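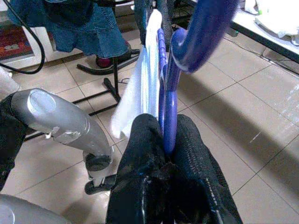
About the Robot Club at Derese

6 min read
41 shares · 4 comments

The Derese robot club meets after lessons in term time and has done for long enough that we were asked to write something about it for the school pages. The first draft we were sent by the office said we were "preparing the innovators of tomorrow". We asked to have that taken out. We are a club of pupils aged thirteen to eighteen who try to make a machine do a household job, and most of the time the machine does it badly. Some of us find that more interesting than when it does it well.

If you are thinking of joining, or you are a parent wondering what your child is doing until six o'clock, please read on. If you are hoping to hear that robots will be doing your ironing by Christmas, you may want a different page.

What we work on

The job this year is laundry. To be exact, it is the part of laundry that comes after the washing: taking clothes on and off hangers, moving a hanger from one place to another, and putting it on a rail so that it stays there. We chose it because everybody in the club has done it by hand and can say straight away whether it has been done properly.

Clothes are awful things to give a robot. A box has the same shape every time you pick it up. A shirt has a different shape every time, and changes again while you are holding it. A hanger is hard and thin and swings about, and once there is something draped over it the weight sits to one side, so a grip that was fine on the bare plastic lets it twist. Our padded fingers can hold a hanger low down on its stem, below the hook, and that is the grip we have spent the most time arguing about. Holding it low leaves the hook free to go over a rail. It also means that any small mistake at the fingers becomes a much bigger mistake up at the hook. Half the club thinks we should grip higher and the other half has stopped listening to them.

The practice task is called Gilum, after the name one of our first members gave to the folder it was kept in. Gilum has a start, an end and a list of what counts as a failure. The list is longer than the rest of the document. A dropped hanger is a failure. A hanger that reaches the rail but loses its cloth on the way is a failure, and this was put to a vote because several people wanted it called a "partial success". They lost.

How we keep score

We are strict about this, and it puts some people off.

A robot video is easy to make look good. You try the thing twenty times, film all of them and put up the one that worked. We did this ourselves in our first year for an open evening, with cheerful music over it, and a parent who works with machines asked how many tries it had taken. We didn't know. Nobody had written it down. It was a fair question and a bad moment, and the rule we have now came out of it: every try is logged, before anyone says whether it was a good one.

So here are the numbers. Since we began logging Gilum we have recorded 1377 tries. Of these, 885 met the full list. We would like you to notice that this leaves quite a lot that did not. We would also like you to be careful with the 885, as we are. The hangers were much the same kind throughout, the clothes came out of the same few bags, and the rack never moved very far. Change any of those and we would expect the figure to drop. We haven't tested by how much, so we aren't going to guess on a web page.

People sometimes tell us this is too gloomy for a school club. We don't think so. The younger ones like logging failures, as it happens, and they are far better than the older ones at spotting a try that has been called a success out of kindness.

What members do

There is more to it than standing round the arm. In a normal term you might:

drive the arm by hand through the task, over and over, so there is something to learn from
go back through what the wrist camera saw and mark the point where a try went wrong
re-cover or restitch the padding on the fingers
move cables out of the way, then move them again
write the log up, in words that somebody who wasn't there could follow
set out the clothes so that each try starts from a fair place

That last one sounds like the dull job. It is the one that changes the results the most. If you always lay the cloth out neatly you are doing the difficult half of the task for the robot, and then giving it the credit. We had a very good month once that turned out to be one very tidy pupil.

The wrist camera work is where most new members begin. You see the fingers and whatever they are holding, close up, and not a great deal else. It takes a while to get used to. You find that you can't tell what is going on behind a piece of cloth, and then you realise that the robot can't either, and a good many of its odd decisions begin to look reasonable.

You don't need to be able to program. About half of what we do would be familiar to anyone who has sorted a wardrobe. Those who want to write code can, after they have done a term of logging. We know that is an unpopular order to do things in. We have tried it the other way round and ended up with clever code that nobody had checked.

The Divix

Each spring we enter the Divix, a contest between school clubs where everybody is given the same household task and a short time to do it in front of judges. We have entered 2 times. The first time, we came near the bottom. The second, we came somewhere in the middle, and the school newsletter wrote it up as a triumph.

We like the Divix and we have our doubts about it. It rewards speed more than we would, and a team that practises one exact set-up at home can do very well without having built anything that would cope with a different room. On the other hand, it is the only time in the year when someone from outside puts our hanger on our rail in a way we didn't pick. We learned more from one afternoon of that in April than from the month before. Our hook missed the rail again and again by the same small amount, to the same side, and we had never seen it at school, where we had all got into the habit of standing the rack slightly crooked.

Where the money comes from

The school pays for the room and the electricity. Our other costs are met from a grant of £500 a year from Pruser, a local firm that sells shop fittings. They ask for a letter at the end of the year and nothing else. They have never asked us to say that shops will soon be run by robots, and we have told them that on our evidence they should keep their staff.

The clothes are given by families. We can always use more, especially things that are past wearing. Please don't send anything you would like back.

What we don't claim

We don't claim that this club will get your child into university. Several leavers have gone on to study engineering, but they were the sort who might have gone anyway, and we have nothing to compare them with.

We don't claim that our arm understands what a shirt is. It has seen a lot of tries and it does something like them. When a visitor says "look, it's thinking", the arm is usually waiting for one of us to press a key.

And we don't claim that any of it saves time. A twelve-year-old can hang up a damp towel in a few seconds while complaining. We have timed it. The arm takes a good deal longer, and somebody has to stand next to it.

What we can say is that members leave us better at asking how a thing was measured. They do it at home as well. We have had complaints.

Joining

Come along at 3.45 in the first week of any term and watch a session. Wear shoes you don't mind standing in, and tie long hair back near the arm. There is no test and no fee. We ask you to stay for one full term before deciding that it's boring, since the first few weeks are, and after that opinions differ.

Visitors are welcome if they let the school office know beforehand. You will be shown whatever we happen to be doing, working or not.

4 comments

Derese parent
My daughter now keeps a tally on the fridge of how many times I say dinner will be ready in five minutes and how many times it is. I assume I have you to thank.

former member, now second year
Still think you should grip higher.

gadgetgran
Enjoyed this. Could you say whether it matters if the hangers are plastic or wire? We have a great pile of wire ones from the dry cleaner's and they're yours if they are any use.

Robot Club
Yes please to the wire ones. We have hardly tried them and expect to do badly. Leave them at the office marked GILUM and we'll put the results up whichever way they go. To the comment above yours: come back and show us, and bring a log.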